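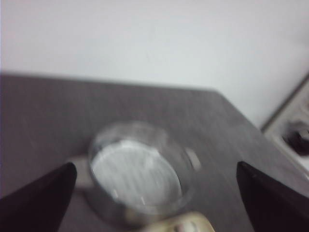 Glass bowl on the grey table.

February 13, 2020
2 min read

Glaze day, and I'm still cross about the tenmoku. Gonzalo Calvo opened the Husthorpe kiln before I got in (he was good and waited till it was cool, I'll give him that) and the top shelf came out lovely - deep brown, rusty on the rims, just what we were after. The bottom shelf looks like weak gravy. Same bucket, same clay, same afternoon of dipping!

My money is on the bottom of the kiln running cold. The controller said 1,087 at the point where I wrote it down and I took its word for it, but there's only the one thermocouple and it sits up near the lid. Cones on every shelf next time, and I'll stop being lazy about it.

Mixed a fresh test batch of the white as well, 700 g dry. Parisa Hosseinzadeh thinks the Stallido whiting is coarser than the old Cuesta stuff and she may well be right, it left a lot of grit in the sieve. Put it through twice. Still a bit thick when I dipped a finger in, so I let it down with a splash of water and didn't measure the splash. Sorry, Parisa.

Tiles dipped: plain white, white over tenmoku, white over the Fivent blue slip. Numbers scratched on the back this time and not in pencil, which burnt off last go and left us guessing for a week.

Bisque for the mugs is on tonight, slow up to 622 and then a bit quicker. Want the blue sorted well before the May sale.

To do: order kiln wash, find the good sieve brush, ask Gonzalo where he put the half-shelves.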